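Re: [cell-upkeep] Left gripper losing its hold on hangers
From: Zahira Wattimena
To: cell-upkeep list
Date: Jun 18, 2026

Theerawat, replies below your message. Copying Danang as he has the spare cables.

On the previous message, Theerawat Chantharasri wrote:
> We have the Pruruven pair set up the same way as yours, two arms at one
> folding table, hangers and clothes. Since we changed the fingers the left
> one lets a hanger turn as soon as the right arm pulls on the cloth. I have
> put the grip force up twice and it makes no odds. Also the cable on the
> right arm has started to rub near the wrist. Did you get either of these,
> and how often do you go round the bolts?
> Theerawat

We had both, the slipping first. Don't put the force up any further. We did that in January and all it got us was a warm motor and a fault every couple of hours. The trouble was the finger pads. The new fingers come with a film on the pads that you can hardly see, and it has to be peeled off before they go on. If yours is already off, wipe the pads with a damp cloth, let them dry, and run the zero routine again with the fingers fully closed. After a finger change the old zero is wrong, so the controller thinks it has closed when there is still a gap. A thin plastic hanger will turn in that gap all day.

Check the two screws at the root of each finger while you are there. Ours had backed out by half a turn on the left.
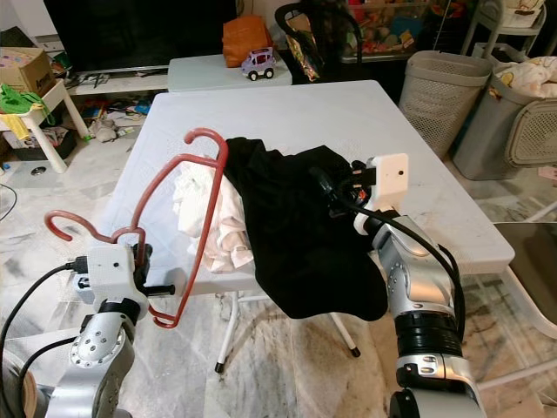 On the cable: leave more slack than looks right. The loop wants to stay on the outside of the arm and clear of the joint when the wrist is turned as far as it goes in both directions. Move it by hand with the power off and watch the cable the whole way. We had a tie too close to the gripper, and every time the arm reached down over the front edge of the table it dragged the cable across the housing. I cut that tie off and put one further back, done up loosely. If the outer sleeve is only scuffed you can carry on with it. If you can see the inner wires, change it. Danang Latuheru keeps a couple made up to length and will post one.

As for bolts, we go by cycles and not by the calendar. Every 2,000 cycles I check the finger screws, wipe the pads and look along the cables. Every 4,000 I also check the base bolts and the table. The table matters more than you would think. A folding one creeps on a smooth floor when both arms pull the same way, and then all your taught positions are out by a bit and people blame the arms. Anisa put tape on the floor by each foot and we look at that before starting. If a foot is off its mark, push the table back before you touch any positions.

One thing I haven't sorted is the right arm on heavy dark cloth. It takes hold well enough but is slow to let go. Wulan thinks it is the opening width and wants to try 12 mm more. If anyone on the Liem arms has looked at this I'd be glad of your settings.

Zahira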